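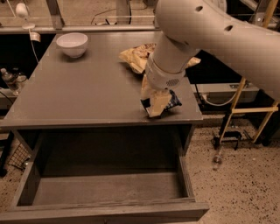

Reply from sandedtwice:
no liner, please. Bars and small stuff slide fine on bare paint, a liner just bunches up at the back and then you cant close the thing. Had one in my old snack table, tore it out inside a month.

shelfpaper (thread starter)
Posts: 57
ok but the rims are already scuffed, you can see lighter wear all along the edges. Thats with just normal use, drawer in and out. If the rims go that fast the floor is next, no?

sandedtwice
Posts: 2,764
Rims rub. Floor doesnt rub on anything except a candy bar. Touch up the rims and leave it.

What paint is it

shelfpaper
Kutix gray, the satin one. Two coats, no topcoat. Table and drawer the same can.

Original question again bc we're drifting – what goes IN the drawer and what stays on top. Small packs in the drawer, I think we all agree. Bowl on top, agree. The chips are the problem. Bag is too puffy.

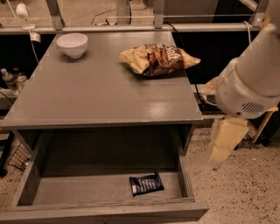

One dark snack pack in the drawer, bowl and chips up top.

crumbcatcher
Put the chips in the bowl?? its right there, its empty. Then you dont have a crinkly bag laying across the table all day

shelfpaper
they go stale in the bowl. Tried it. By dinner they bend

crumbcatcher
Then smaller bowl, fewer chips. Or a lid. Treltine does a silicone lid that fits most round bowls, mine cost more than the bowl did but whatever

midshelf
Going the other way here. Chips in the drawer, bars in the bowl. Bars are wrapped so they dont go stale, and people can see them. Wrapped stuff in a drawer gets forgotten, I found an October bar in mine the next summer. White all over. Still ate it

sandedtwice
that is sugar bloom its fine

midshelf
I know its fine I ate it

shelfpaper
lol. Ok the drawer only takes so much though. A flat bag maybe. A full bag, you push it shut and you get crumbs, and the top of the bag catches underneath the tabletop. My slides are cheap ones, 40 bucks for the pair, they dont like being forced.

crumbcatcher
40 for cheap slides?? where

shelfpaper
Wi, the hardware place by me. Only ones they had in the lenght. Drawer is 28 wide and I wanted it to pull out all the way, no reaching under for the stuff in back. That part I'm happy with
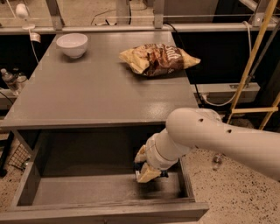
Drawer fully out with nothing in it, Salt chips on the back right of the top.

windowseatt
Nice even color on that top. You do get glare w/ satin though, matte would be calmer imo. Matte shows fingerprints but less shine under ceiling lights

On the drawer: I'd divide it. Even one strip of wood down the middle. An open floor that size, everything ends up drifting to the back every time you shut it and you're back to digging.

sandedtwice
Disagree, dividers are for cutlery. Snacks change size every week. You build a slot for bars and then you buy the big crackers

windowseatt
so make it removable?? tension divider, takes two seconds

sandedtwice
Tension dividers push the side walls out on a light drawer. Seen it. Corners open up, paint cracks at the seams

shelfpaper
ok thats a good point, I'm not risking the corners. Could do a little tray instead. Tray sits on the floor, lift it out to wipe. No pushing on anything

midshelf
tray is good. Tray + bars near the front where your hand lands

crumbcatcher
still think the chips should be in the bowl 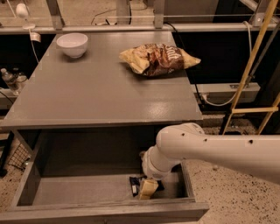

Small stuff grouped in the drawer, dark bar next to the pale yellow block.

windowseatt
see now I'd leave it like that. Grouped on the right, easy to grab, whole left side free. Left side could be napkins. Why do you even need a tray

shelfpaper
shut it hard once and tell me where the group is

windowseatt
shut it softly then

sandedtwice
Bumpers. Little felt dots on the inside of the face where it meets the frame, drawer lands soft, nothing jumps. Protex makes a sheet of them, or cut your own from any felt scrap. Put them on before you touch up the rims, no wait – after. Paint first, let it cure a week, then felt. Otherwise you get paint on the felt and it goes hard as a rock

shelfpaper
a week with the drawer out?

sandedtwice
Dry to touch the same day. Cured is different. Slide it back too early and the rims stick and then peel and you're doing it over.

shelfpaper
fine. Rims this weekend, felt after, tray whenever. Chips stay on top till I find a clip that holds

crumbcatcher
bowl

midshelf
clothespin works for the bag btw, the wood kind. Plastic ones slip off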